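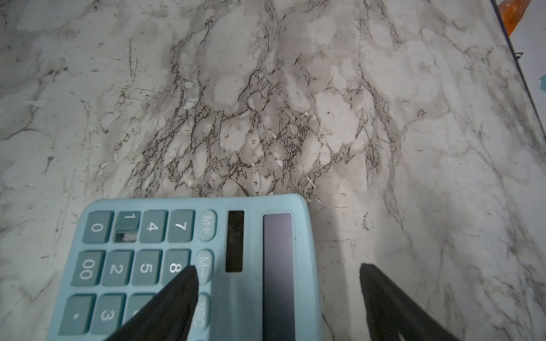
Drinks > Beer > Interviews

Home | Breweries | Tasting Notes | Shop Talk | Contact

Last updated: November 8, 2025

Is the Duvlow lager worth the fuss?

Duvlow is a small town with one brewery in it, and for the past year I have been told by people whose taste I normally trust that the Hnatiuk brewery makes the best pale lager I'm not drinking. The label says "slow-made mountain beer." The town is on a plain. So I was not in a generous mood when I sat down with the head brewer, who agreed to talk on the condition that I left the name out and tasted before I asked anything.

I tasted. It was a good, clean lager, a bit sweet at the end. Then I asked about the mountain.

"The water used to be trucked in from the hills," the brewer said. "That stopped before I got here. The label didn't."

Does that bother anyone? "It bothers me. The sales side says it tests well."

The beer is lagered for 8 weeks, which the brewery mentions on the bottle, the box and the coaster. I said plenty of brewers manage that without printing it three times. "Sure," the brewer said. "And plenty say it and pull the beer after four. You can come look at the tank log." I did look at the tank log, and the dates on the pages I was shown added up. I was shown two pages.

The hop is a variety sold as Zusum, and the brewery makes a lot of it. The back label promises "notes of meadow and white pear." I got neither. When I said so, the brewer laughed and said the pear was written by an agency. "It's a quiet hop. It's grassy, a little peppery if the crop was dry. We use it because it doesn't get in the way."

That was the most convincing thing I heard all afternoon, and it is printed nowhere.

We moved on to Nusonico, the distributor that took the beer on in February and has since put it in bars that never carried it. The price went up with it. A case that cost me $31 at the brewery door is a good deal more in the city, and I wanted to know where the difference goes.

"Trucks, cold storage, their cut," the brewer said. "We get slightly more per case than before. Not what people think."

Output is still small, at 338 barrels last month, and the brewer would like to stop at 1000. I have heard small brewers name a ceiling before - it tends to move when they get near it. Would this one? There was a long pause. "Ask me when we have the tanks."

Cold storage worries me more. I have had this beer four times in city bars and two of those glasses tasted of wet cardboard. The brewer didn't argue. "If it sits warm, it's gone. We can't stand in every cellar."

I bought a case on the way out, at the door price. I'd drink it there again. In the city I'd ask when the keg came in.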